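Gelton Parcel Pickup – Questions We Get a Lot

Last updated 29 March 2025

Where are you?
Bratenthorpe, 42 Skamine Road, side door. Not the front, thats the dentist.

What do I need to bring?
Photo ID and your pickup code. Code is in the text we send you. Screenshot is fine.

How long do you hold a package?
19 days from the text. After that it goes back to the sender and we can't get it back for you.

Can someone else pick up for me?
Yes – forward them the code and reply to our text with their full name. They bring their own ID. 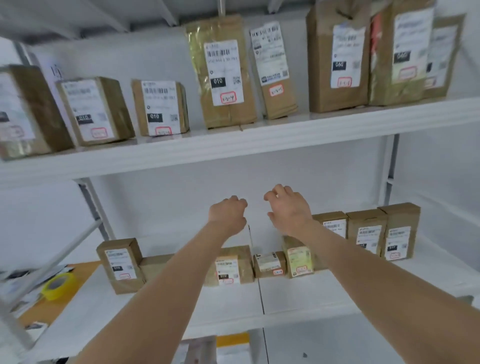 Same goes for business accounts, except the name has to be on the account list already. Adding a name takes one day.

Is there a size limit?
35 pounds. Anything heavier goes to the Sadeghi depot and you'll get a seperate text with their hours.

What does it cost?
First 9 days free. Then a dollar a day, card only.

Do you take returns?
Prepaid label, already taped shut, yes. No printing here. No tape either, sorry.

I got a text but no code.
Usually an old phone number on the order. Come in with ID and the order confirmation, we'll look it up by name.

My package is damaged.
Tell us before you leave the counter. We note it and give you a slip for the seller – refunds are between you and them.

Holiday hours?
Posted on the door and here, starting in October.

Something else?
Ask for Omid Mahmoudi at the counter, or leave a message. Calls returned same day if you call before noon.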